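Rumum Wallet Setup Guide
Section 4: Adding a Digital Currency Account

Use this section to link a digital currency account to the Rumum Wallet app. You need a verified Rumum profile and an account number from your bank or from another approved issuer. If you have not verified your profile, go back to Section 2.

Before you start

Update the app to the latest version. Accounts added with the June release stay linked and do not have to be entered again.

Have your recovery sheet and a pen ready. The sheet is the last page of the printed welcome pack.

4.1 Link the account

1. Open the app and sign in.
2. Tap Accounts, then Add account.
3. Choose Digital currency. Do not choose Card or Transfer.
4. Pick your issuer from the list. Customers of the Collelville branch network should pick Yu Savings, then Collelville.
5. Type the account number without spaces or dashes.
6. Tap Send code. A code arrives by text message.
7. Enter the code within 15 minutes and tap Confirm.

Note: If the code expires, tap Send code again. Only the newest code works.

The account shows as Pending until the issuer accepts the link. You can leave the app while you wait.

4.2 Create the recovery key

1. Tap the account name, then Security, then Recovery key.
2. Select 128-bit and tap Create.
3. Copy the words onto the recovery sheet in the order shown.
4. Tap Next and enter the words the app asks for.
5. Tap Done.

Caution: Rumum cannot restore a lost recovery key. Do not store it in email, in a notes app, or as a screenshot. Anyone who has the key can move your balance.

4.3 Set payment limits

1. Tap Limits on the account page.
2. Enter a daily limit and a single-payment limit.
3. Turn on Ask for PIN if you want the app to check every payment.
4. Tap Save.

A lower limit takes effect at once. A higher limit starts the next day.

4.4 Choose an account picture

The account picture appears beside the balance and on payment requests you send. Skip this part if you want to keep the plain gray circle.

1. Tap the circle next to the account name.
2. Choose Gallery or My pictures.
3. Select a picture and tap Use.

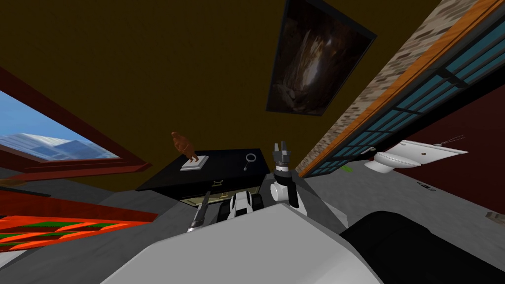 Rendered room with a red-framed window and a striped rug.

Note: People you send a request to can see your account picture. Your address and balance are not shared.

4.5 If the account stays Pending

Check the account number first. If it is correct, remove the account and repeat 4.1. Accounts opened through Datness before 7th July must be released by Datness before they can be linked. Ask for a release under Help, then Transfers.

Caution: Do not send money to an account marked Pending. The payment will be held until the link is accepted or removed.

Continue to Section 5, Sending and Receiving.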